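Cold Storage in Small Shared Kitchens: Temperature, Loading, Labeling
Speaker notes, Amna Durrani

Slide 1. Title
Wait for the doors to close. Introduce Usman Mirani, who will take the questions on wiring at the end. Phones off.

Slide 2. Scope
The talk covers compact refrigerators in staff rooms and shared housing. Walk-in units are out of scope. The readings come from the Pendell survey: 68 units, 3,559 readings. Two units failed during the survey and are left out of the averages — say this now, before someone asks.

Slide 3. Temperature
Food should be held at 40 °F or below. The dial on a compact unit is a relative setting and has no fixed relation to degrees. Put a thermometer in a glass of water on the middle shelf and read it the next morning. Air readings swing each time the door opens. Do not quote them as food temperature.
Pause for the chart. Point out the afternoon rise.

Slide 4. Loading
Small portions, one layer per shelf. Leave a gap at the back wall for air to move. Cover anything cut or cooked. Whole eggs stay in the main compartment, where the temperature is steadier than in the door.
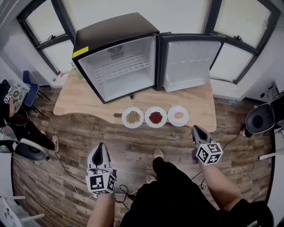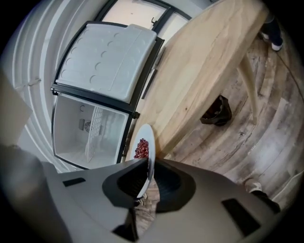
Berries, both views.

WORKORA HALL, June

Slide 5. Berries and grains
Berries go in unwashed and are washed before use. Surface water shortens their life. Dry grains and seeds do not need the cold and take up shelf space; cooked grains do need it, in a shallow covered dish, within two hours of cooking.
Skip the mold slide if we are past the halfway mark.

Slide 6. Labels
Name, contents, date in. Iulian Ardeleanu's trial at Zaidi used plain masking tape and a marker. Unlabeled items fell over the trial, and 129 items were thrown out in total. Do not claim a cause. The trial had no control site.

Slide 7. Placement
Follow the clearance given in the manual. Keep the unit level and out of direct sun. No extension cords. Refer wiring questions to Usman.

Slide 8. Cleaning
Unplug, empty, wipe with warm water and baking soda, dry the door seal. Check the seal with a strip of paper: if it slides out freely with the door shut, the seal needs attention.

Slide 9. Open points
Bronisława Grabowska has asked for overnight readings with the door left shut. These are still being processed. Leave the slide up during questions.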